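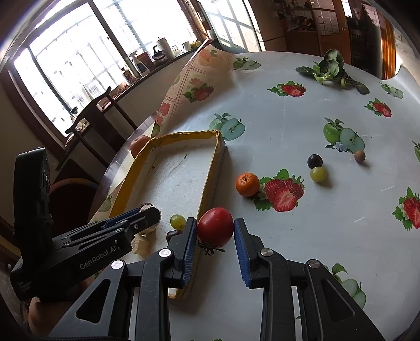
Tomato between the jaws, with the mandarin next in line. July, mid-morning.

Half past six and I've only just sat down. My forearms are humming the way they used to when I did long shifts on the packing line, which makes me laugh, given that the point of all this is fewer sore arms. But what a good day!

I want to get it down while it's fresh. We are three weeks into the picking work now and I've stopped feeling like a person playing with kitchen tongs. For the first few days I thought about my hands all the time. Now I think about the fruit, and the grippers go where I want them to. This morning I picked up a tomato with the calyx side towards me, held it stem end down between the pads over the rim of the tray and felt, through a lump of black gripper, that it was going to be fine. I don't know how to explain that to anyone who hasn't done it. You get a tiny bit of give through the handle and you stop squeezing.

Clelen want mixed food this month. They have plenty of boxes and cartons already from the other sites, and what they're short of is things that roll, squash, or come apart in a heap. So it's grapes, the mandarin, nuts, bok choy, all of it out on the round table with the shiny white cloth, the one with strawberries and green apples printed on it. I love that cloth. The first time I used it I went for a strawberry with full confidence and closed the jaws on the tablecloth. The engineer who looks through our recordings said to keep it, as the machines at Domcombe will have to cope with printed crates and labels with pictures of fruit on them, and they may as well learn now what's food and what's ink.

Today's count was 146 good picks, my best yet. My total since we began is 1083. I wrote both on the back of the calendar. The target they gave us was 400 a week and I did wonder, at the start, whether that was somebody in an office guessing, but it's very doable once the grapes stop escaping. Last week I did 389 and was cross about the missing eleven all weekend. Silly.

Grapes, then. Notes to self, as I'll forget. Come at them low and slow. If two are sitting close together, take the near one from the side and leave the back one be, or they'll both shoot off. The yellow-green ones show up nicely on the tray but on the cloth they pick up the light and I lose the edge of them. The dark ones are the other way about. Bok choy I still can't do prettily. I take it by the stalks and the leaves go wherever they like. The tomato is a joy. If everything were tomatoes I'd be at 200 by lunch.

Spoke to the others from the packing floor at dinner time, on the phone with the speaker on. Five of us are doing this from home, two are at the Celcombe depot, and the rest are still on the line at Domcombe until the arms go in. It's funny how the mood has turned. In the spring, when the notice went up, it was all long faces and I was as bad as any of them. I'd been on produce for nineteen years and I couldn't see what I'd be for. I remember coming home and being quite short with everybody about it for a week.

I don't want to pretend it's all sorted. Nights are going altogether, and the night people lose their shift allowance after the winter, and that is real money. Two have already said they'd sooner leave than retrain, and I understand it. One of them told me she likes the line because she can think about other things while she's on it. You can't do that with this. You have to be there for every single grape. We've asked for the allowance to be paid for longer and the answer keeps being "soon".

But the thing that has changed for me is being asked. In all that time I don't believe anyone upstairs once wanted to know how I could tell a soft tomato without pressing it. Now there's a call every fortnight where a young man with a notebook wants exactly that, and then wants it again slower! Last time I talked for forty minutes about stems. Which way up you hold it, why you never let a stalk sit against its neighbour, how the shoulders bruise before the bottom does. He wrote all of it down. I came off that call about a foot taller.

The job when I go back is what they're calling cell lead. Four arms, one person, and you step in for the awkward ones and put right whatever they've made a mess of. Standing, but walking about, and no more reaching across the belt eight hours a day. My shoulder has already thanked me just for these weeks of sitting down. The pay is one grade up. The Manríquez trays are going through the first cell, the mixed salad ones, which are a pig to pack by hand, so I'm very curious to see how they get on with them. I have told everybody that if a robot can lay bok choy flat I'll take my hat off to it, and then I'll ask it to show me.

Things to do tomorrow:
Start earlier, before the sun gets right round to the window.
Fresh grapes, the others have been handled enough.
Wipe the pads properly. Tomato skin is slippery and I think a bit of juice had got into the ribs by the afternoon.
Try the left hand for the small stuff. I keep using it to hover over the tray while the right does all the work, and they want both hands busy.
Ring about the shift allowance question again.

The used fruit is the only bit that bothers me. Most of it goes into the compost, though the tomato was still so perfect by teatime that I very nearly sliced it. Soup for supper in the end, out of a tin, eaten at the worktop, and I was too pleased with my 146 to mind. I'm going to soak my hands in warm water now and then ring my sister, who still thinks I'm on holiday.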